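Gridudholm Stationery Terms
README, release notes and data card

4 min read

Gridudholm is a word list of office and school supply terms, built for catalog search and for matching product titles between stores. It holds 2000 entries in US English, each with a headword, a category, up to five variants and a short gloss. The April release replaces all earlier ones. Older files used a different key column and should not be merged with it.

Files

terms.tsv has one entry per line, tab separated, UTF-8, no quoting.
variants.tsv maps each variant to a headword key.
categories.tsv lists 63 category codes with their parent codes.
CHANGES is plain text, newest first.

Sources

Headwords were taken from the Penosetti wholesale lists, with permission, and from search logs supplied by Rantala. Log lines were reduced to single phrases and stripped of account data before editing. Phrases seen on fewer than 30 separate days were dropped.

Categories

Codes are assigned by use first and by material second. A pen is WRT-PEN whatever its ink color. Color words are never part of a headword; they go in the attribute column, so "blue basket" is stored as "basket" with color=blue. Containers sit under STO, with mesh and solid-walled types kept apart.
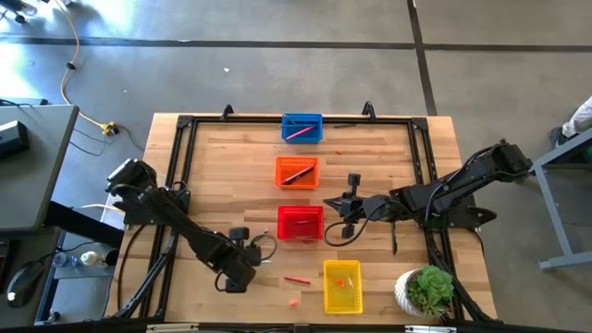
Mesh baskets (STO-BSK-M) in blue, orange, red and yellow.

Marker and highlighter were one category in the first release. Jummai Ogunleye split them after the matching tests, where the shared code caused most of the false pairs. "Felt tip" remains ambiguous and is listed as a variant of both "marker" and "fiber pen". Software that expects one headword per variant must handle this case.

Known problems

Brand names used as common nouns are covered unevenly. Plurals are generated by rule and a few are wrong. Glosses under PAP (paper) were written by two editors and differ in length and style. British terms appear only where they turned up in the logs.

Editing

Irja Koivisto edited WRT and STO. Marjatta Ahonen edited PAP and the remaining codes. Send corrections as a patch against terms.tsv, one entry per patch, with a source for the change. Do not edit variants.tsv by hand; it is rebuilt from the main file.

3 shares | 2 comments

Related
Remness: unit names for packaging
Converting old Gridudholm keys
Plural rules and their exceptions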